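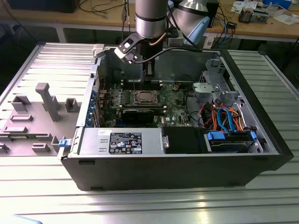 The arm working inside a desktop tower, side panel off and the motherboard facing up.

Life next to the arm: a gallery from the teardown bench at Bodness

Posted July 5, 2023

A few people asked what I do all day now that we have a robot in the teardown room, so I finally put together a little gallery. It's a small one, two pictures, but I had a lot to say about them (my sister says I should have called it an essay with decorations, and she has a point).

Quick background if you're new to this page. I work at Bodness, in the Bridberg building, taking retired office computers apart so that the good parts can go back into use and the rest can be sorted for recycling. I've been at it long enough to have opinions about screws. In May we started using an arm on the desktop towers, running on software called Ambaye, and my job changed more in those first weeks than in all the years before them.

The picture at the top is pretty much my view for a good part of the day. That silver power supply in the corner of the case with the black label is the one thing I used to dread on this type of tower, because I'd hold the case steady with my hip while reaching in with both hands. My physical therapist knew all about it!

The side panel is lying next to the tower, and I still take those off by hand. We talked about having the arm do it, and maybe someday it will, but panels stick, old cases get bent in trucks, and I can feel in a second whether a latch wants to move or wants to snap. So I open the case, lay it down, look it over and step back. Then it's the arm's turn.

What changed for me

The biggest thing is my hands. I used to go home with little cuts all over my knuckles from the drive cages (if you've ever been inside an older desktop you know exactly the edges I mean). I still wear gloves, I still get nicked now and then, but it isn't every shift anymore. I've started playing guitar again in the evenings, badly.

The second thing is that I look more than I do. That was hard! For the first couple of weeks I stood there itching to reach in. The arm is slower than me on a clean machine, and I won't pretend otherwise. I could have the memory out of a tower while it was still making up its mind where to go. But it's just as fast late in the afternoon as it is first thing, and I'm sure not.

We've put 226 towers through the station so far. I know that because the number is on the screen by the door and I walk past it with my coffee. The old paper log for the hand bench ended at 3941, and I wrote that last number in myself, with a bit of a lump in my throat. I asked if I could keep the binder. It's on my shelf at home next to the cookbooks.

The worry part

I promised myself I'd put this in. When the plan was announced there were three of us on the bench, and all of us went quiet at lunch. You hear "automation" and you do the math. Anneliese Hagedorn, our shift lead, came and sat down with us that same afternoon and went through who would be doing what, by name, and I've never forgotten that she didn't make us wait for a meeting.

As it stands, all three of us are still here. One moved over to testing the parts that come out, which she'd wanted for ages. One does laptops, where the arm has no business yet. And I stayed with the towers. My pay went up one step because I'm signed off to set up and stop the arm. Will it look the same in a few years? I don't know. I'd like to see it written down somewhere that people get trained before the next station comes in, and I've said so, more than once, probably to the point of being annoying.

I do miss the talking. When there were three of us on one bench we chattered the whole shift, radio on, arguing about soup. Now I'm across the room from the others and I have to walk over to hear the gossip – which I do, regularly, and my step counter loves it.

Second picture

Same kind of job, with the gripper down over the memory slots and a better look at all the orange, red and blue cables on the drive cage side. Cables are where I earn my keep. Every tower seems to have been put together by somebody with their own ideas about where a wire should go, and a loop in the wrong place can turn an easy job into a long one. I check them before anything else. The hard drive down in the corner sits between two blue plastic clips, and I have a soft spot for those. You pinch, you pull, no screwdriver. Whoever designed that, thank you!

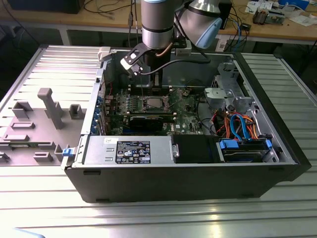

Odds and ends

A couple of things you've asked me in the comments, so I don't have to type them twice.

Does it have a name? It does. We call it Rumo, and I was outvoted. I wanted Gladys.

Is it loud? Less than I expected. The fan in the corner of the room bothers me more. I used to wear earplugs when the shredder next door was running and I still do for that.

Do I feel like I'm training my replacement? Some days, yes. Other days I've stopped it, fished a stray cable out of its way and started it again so often that I feel more like a babysitter. Mostly I feel like someone who had to learn a new trade in her fifties without changing buildings, and I'm a little proud of that.

Where do the parts go? The memory and drives go to the testing table first. Room 1640 upstairs takes the ones that pass, and they end up in machines for schools and small offices. I've been up there once to see a finished batch all lined up and I got a bit silly about it.

I'll add more pictures once we start on the small form factor machines, if I can get Anneliese to agree to be in one. She says no so far. I'm bringing cake.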